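Checking a Simulated Kitchen Task Before Release

Prodov applies the following procedure to every simulated kitchen task before it enters the shared library. It is intended for task authors and reviewers. Questions on its use should be sent to Mateja Zupan.

Step 1. Confirm the start state

Load the task with the arm in its start pose and the gripper open. No object may be held, and the fingers must be clear of the counter and of fixed appliances. Run up to 24 random layouts and reject any in which two objects overlap.

Step 2. Review the objects

Each movable object must rest on a surface and cast a shadow consistent with the main light. Reflective items, such as a steel kettle, require a second look - their surfaces often reveal lighting errors that plain objects hide. Handles must leave enough room for a finger to pass.
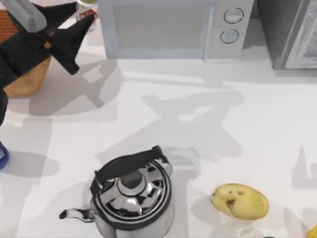 Step 3. Set the limits

Enter the speed and force limits in the task file. Contact with a microwave door or its dials counts as a fault unless the task calls for it. A run with 3 faults is stopped and logged.

Step 4. Record the seed

Write the random seed in the header of the log, for example 931, together with the software version. A result without a seed cannot be repeated and will be returned to its author.

Step 5. Obtain a second review

A reviewer who did not write the task repeats Steps 1 through 4 and signs the log. Reviews received by Tuesday are processed the same week.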